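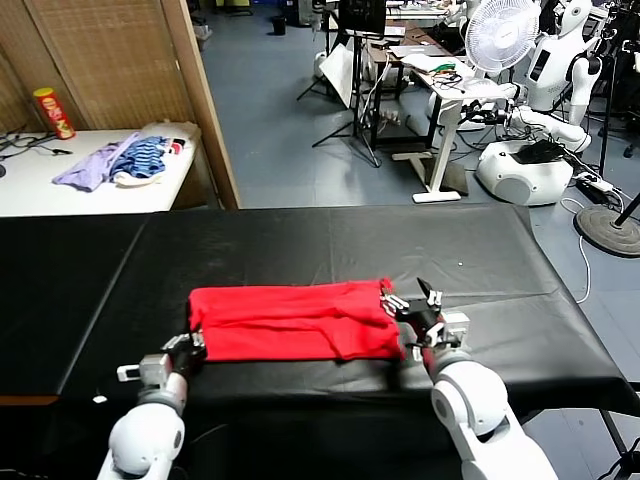
Re: [folders] shirts that come out lopsided

Hi Eckhard, hi all,

Eckhard Gerlach wrote:
> I have been doing the thirds method on all our event shirts and one side
> always ends up fatter than the other. By the time I get to the bottom of
> a box the stack leans like a drunk. Also, does anybody smooth between
> folds or only at the end? I have 300 of these to get through before the
> Grorska weekend and would like to not redo them.

Oh, I know that lean! I had it for years. My guess is you're folding the sleeves back on themselves on one side and straight down on the other. Easy to do when you're chatting. Lay one out, stop halfway and look at where the sleeve hems land. If they don't match, there's your fat side.

As for smoothing, I do it once after the sides come in and then again at the very end, flat hands from the middle out. I used to fuss between every single fold and it just about doubled my time (my sister timed me, I didn't ask her to). A few creases across the top of a cotton tee never bothered anybody, they drop out once the shirt's been worn for ten minutes. What does matter is a bunched edge, so when you pick up the finished rectangle take it by both ends and give it a tiny pull before you set it down. Tiny! If you yank it you're back to square one.

Two other things that helped me:

A slick table. We did the Plendar reunion shirts on a bare wood table and the cloth kept catching. Next time I threw a smooth cover over it and the shirts slid around so much nicer. Dark is good if your shirts are bright, you can see right away when a corner's off.

And sort first. Keep the pile you haven't touched on a different table from the one you fold on, otherwise a half-crumpled striped thing creeps in under your elbow and you fold it into somebody's order. Ask me about the Talebi order sometime. On second thought, don't.

I stack in 20s and flip every other bundle so the necks don't all end up on the same side - that fixes what's left of the lean. Bernadette Obi wrote in August that she puts a piece of card between bundles, and I tried it, but my boxes are too shallow. If yours are the deep Plundex ones it might work fine.

What size are you mostly doing? The 2XLs I fold in half once more or they won't sit with the rest.

Good luck with the 300, and write back when you've done the first box, I want to hear if it was the sleeves.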